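Stinport pick-and-place study: August progress note to the Kovton fund

Hi all, quick one from me this month, as most of my time went into running trials on the two-arm setup and not much into writing. The short version is that we're on schedule and I'm pretty happy with the numbers!

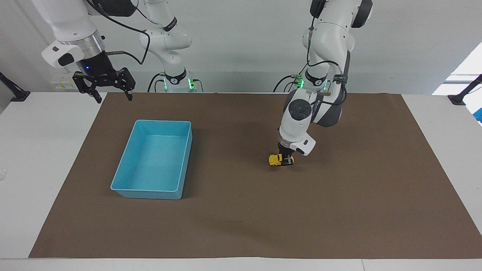 Grasp timing was the big question in your last round of comments, so I started there. We dropped the fixed closing delay and now let the Shao policy pick its own moment to close. I ran 136 trials with the new version and 89 with the old one, same objects in both. The small stuff is what I worry about most (the yellow toy car is a good test, being low and rounded, and the black fingers hide part of it once they're around it). Missed grasps on the car fell from 10 to five, even with the extra trials.

Placing into the tray is next. The Gornar baseline still beats us when the tray gets moved between runs, and I don't have a good explanation yet. I'm retraining with more tray positions and should have results in September.
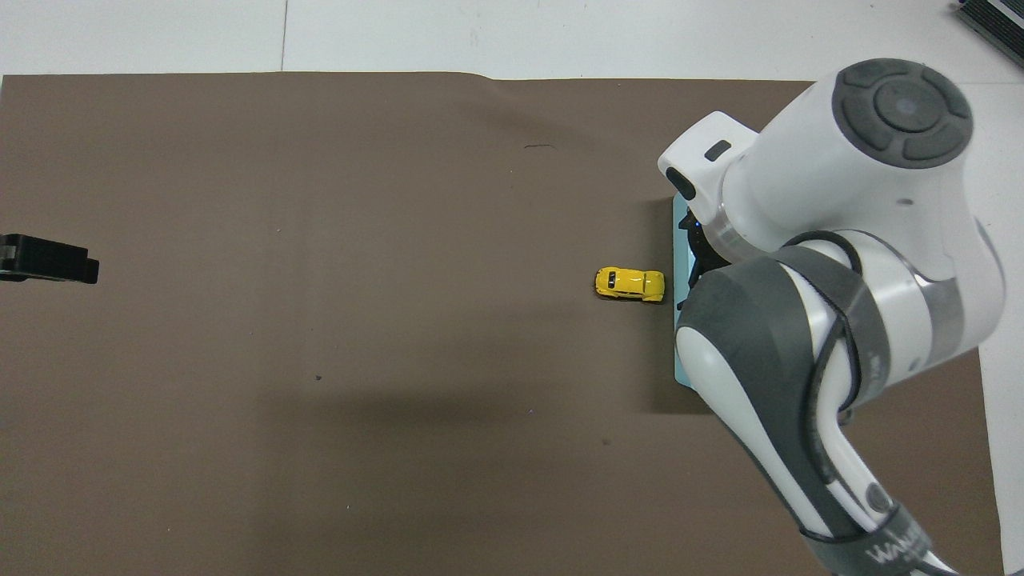
Toy car on the brown mat, close to the gripper.

Spending is on plan, and I don't need anything extra from you this time.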